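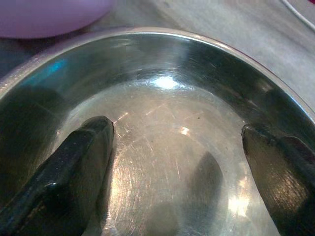 Figura 4 — Pinça aberta dentro da taça de aço, vista pela câmara do punho.

4. Ensinar a primeira tarefa por controlo remoto

Chegou a parte mais divertida do manual! Até aqui tratou de cabos, calibração e permissões; agora vai emprestar as suas mãos ao robô e mostrar-lhe como se arruma a loiça. Vai precisar do par de comandos Gamo já emparelhado (ver secção 3) e de uma sessão aberta no Grireck.

4.1 Antes de gravar

1. Coloque as peças ao alcance dos dois braços. Para começar, bastam uma taça, uma caneca e uma colher.
2. Ligue os comandos e confirme no painel que as duas câmaras de punho transmitem imagem.
3. Abra e feche cada pinça 3 vezes, devagar. O movimento deve acompanhar os seus dedos sem atraso perceptível.
4. Leve os braços à posição de repouso e prima Marcar início.

CUIDADO: com o modo de demonstração ativo, o robô repete tudo o que a sua mão fizer, incluindo coçar o nariz. Pouse os comandos no suporte antes de os largar e mantenha as outras pessoas fora do alcance dos braços.

Nota: o metal polido devolve muitos reflexos à câmara do punho. Se o fundo da taça ficar demasiado claro no painel, baixe a exposição em Câmaras > Punho e volte ao passo 4.

4.2 Gravar a demonstração

5. Prima Gravar e espere pelo sinal sonoro.
6. Aproxime a pinça da peça já aberta. Corrija a orientação do punho ainda longe da mesa — é aqui que se ganha fluidez.
7. Desça até os dedos da pinça ficarem um de cada lado da borda ou da asa que quer agarrar. 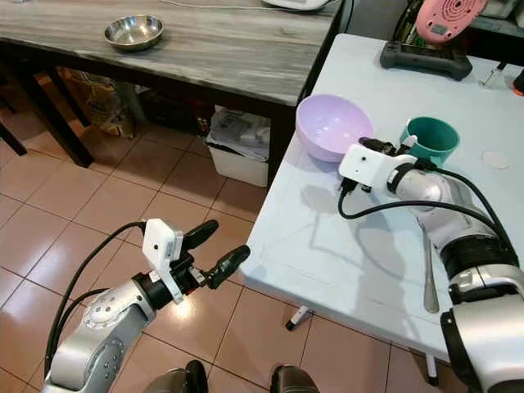

8. Feche a pinça com suavidade e faça uma pausa curta antes de levantar. Essa pausa ajuda imenso o modelo a separar o gesto de agarrar do gesto de transportar.
9. Leve a peça ao destino, abra a pinça e recue na vertical.
10. Prima Terminar. O episódio aparece na lista com a duração e uma miniatura de cada câmara.

CUIDADO: verifique a folga dos cabos sempre que rodar o punho. Se um cabo esticar, pare, desfaça a rotação e só depois continue.

4.3 Quantas vezes repetir

Mude um pouco a posição das peças entre episódios e alterne o braço que começa. Na tarefa «Frade», que a Rosário Calado e o Gonçalo Louro prepararam para este guia, os primeiros 13 episódios serviram só para aquecer as mãos; o conjunto final tem mais de 300, e ver o robô repetir o gesto sozinho compensa cada um deles!

Apague sem pena os episódios em que hesitou muito. Guarde, pelo contrário, aqueles em que falhou a pega e a corrigiu logo a seguir: marque-os com a etiqueta Recuperação.

Nota: faça um intervalo a cada 6 episódios. O cansaço nota-se primeiro no punho, e as trajetórias começam a tremer.

Para rever e exportar os episódios, passe à secção 5.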